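We use cookies to keep this site running and to see which pages get read. OK / Settings

Print this page | E-mail this page

Going back to a paper recipe book

I moved my recipes out of an app and into a ring binder this summer. It took most of July, and I want to write down how I did it while I still remember, partly for the two people who asked and partly for myself in case I ever have to do it again.

The app was called Flarkik. I had used it for six years. It was fine at first. You pasted in a link and it pulled out the ingredients and the steps and threw away the life story above them. At some point they added a meal planner, then a shopping list that wanted to know my location, then a monthly price. The price didn't bother me much. What bothered me was standing at the stove with flour on my hands and having to sign in again.

When I exported everything I had over 1,000 recipes. I had no idea it was that many. I had saved things the way other people save bookmarks, on the bus or in bed, and most of them I had never cooked and never would. There were 13 versions of banana bread. I don't even like banana bread a great deal.

So the first job was to cut the list down. I put the export into a spreadsheet and made one column, "cooked it, yes or no." If I couldn't remember cooking it, that was a no. I gave myself one exception, a folder of things I had meant to try for a long time, and even that folder lost most of its contents once I read through it properly. At the end of the first week I had 43 recipes left. After I merged the duplicates (two lentil soups that differed by a bay leaf, and so on) it was 39.

That number surprised me, but when I thought about what we eat in an ordinary month it made sense. There are about a dozen dinners that come around over and over, a handful of things for when people visit, some cakes, some pickles, and the dumplings.

The dumplings come from the house where I grew up. My grandmother's family name was Havlíček, and her recipe was on the back of an envelope in a mix of Czech and English with no amounts for the flour. I made them three times with a scale next to me and wrote down what I used each time. The third batch is the one in the binder. The envelope is in there too, in a plastic sleeve behind it. Nothing in it could have gone into the app in any useful way.

For the binder itself I bought an Adeo, the kind with four rings. I had a two-ring one to begin with and the pages tore out within days. Four rings hold much better and the pages lie flat. I typed each recipe on one side of a sheet, in large print, so I can read it from a step away without my glasses. If a recipe did not fit on one page I shortened it. Most of them could stand to lose a few sentences.

I changed the order of the information as well. Oven temperature goes at the very top, then the pan size, then the total time, and only then the ingredients. I have ruined enough evenings by reaching step six and reading "chill overnight."

The sections are soup, weeknight, oven, sweet, jars, and visitors. Jars has been the busiest one lately. I do pickled onions, a green tomato relish, and salted lemons, which go into more or less everything from October on. 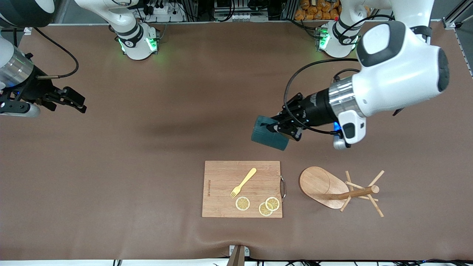 Photo: Urkness picture library

For the lemons I wrote two pages, one for quarters and one for slices. Slices are ready sooner and are easier to fish out of the jar with a fork. Quarters keep their shape better in a stew. I use coarse salt for both, and I write the month on the lid with a grease pencil.

A few things I would do differently. I would leave a wide margin on the left from the start, as the holes ate into the text on the first batch of pages and I had to print them again. I would also leave the bottom third of each page blank. I scribble on recipes a lot — less sugar, longer in the oven, do not double this — and on paper those notes stay where I put them.

I kept the spreadsheet with the full list. I haven't opened it since. I also took a picture of every page in the binder, in case of fire or soup.

The one thing I miss is searching by ingredient. When there is half a cabbage in the fridge I have to turn pages until I find something. I have started an index at the back, by hand, in pencil. So far it goes up to the letter F.

Get new posts by e-mail. Enter your address and press Subscribe.

Contact | Copyright, all rights reserved | Back to top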